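Report on the Simulation Demonstration at the Mayrhofer Robotics Laboratory

Submitted by Gion Wyss and Hermine Prantl, Wardale Technical College 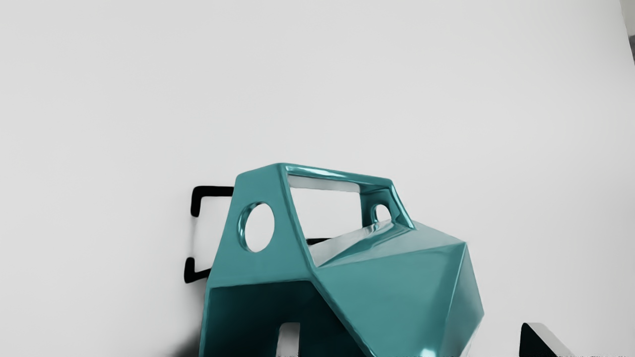

The visit took place in January as part of the second-year course in automation. Its purpose was to let students observe how a handling task is prepared in simulation before any time is booked on a physical robot arm. The laboratory belongs to the Mayrhofer company and occupies the upper floor of a former mill building dating from 1882. Our group consisted of 6 students and was received at 9:30 a.m. by the staff of the simulation section.

1. Background

The laboratory develops handling programs for customers with small production runs. A new part may be ordered in quantities as low as 600, and a program that takes weeks to test on real equipment is too costly at that scale. The staff therefore carry out most of the early work in a simulation package known in the laboratory as Wedasero. A second package, Mallwood, is used for planning the motion of the arm. Both were shown to us during the morning.

2. Course of the Demonstration

The first session dealt with the setup of a virtual work area. The test object was a glossy teal shell made up of flat facets, with a large opening at the top and round holes in its walls. A black bracket of thin rods stood behind it. The staff explained that a shape of this kind is a demanding one for a gripper. Many of its faces meet at sharp angles, and few pairs of faces are parallel, so the choice of contact points must be made with care.

Students were then asked to propose approach directions. Hermine Prantl suggested gripping the wall beside the opening, with one finger inside and one outside. Gion Wyss preferred an approach from the side. Both proposals were entered and discussed with the group — the discussion took longer than planned, and the coffee break was moved accordingly.

The second session covered surface appearance. Strong reflections can mislead a vision system, and the staff showed us where the settings for lighting and gloss are kept. They recommend that a program be tried under several lighting conditions before it is released to the workshop.

3. Observations

The group noted that collision shapes in the simulation are often simpler than the shapes displayed on the screen. Holes and narrow recesses may be closed in the simplified version. A finger that should pass through an opening is then stopped by a surface that the user cannot see. We had not met this problem in our coursework, where the practice parts are solid blocks.

It was also noted that friction values are entered by hand. The staff keep a table of values measured on site and advised us against relying on the default settings.

4. Application to the Course Project

Our own project concerns the sorting of molded housings. Following the visit, we have changed the work plan in 2 respects. The collision shapes will be checked against the original drawings before the first run, and a separate test with changed lighting has been added to the schedule. The revised plan is attached as Appendix B.

The authors thank the laboratory for its hospitality and for permission to use its training files until the end of the semester.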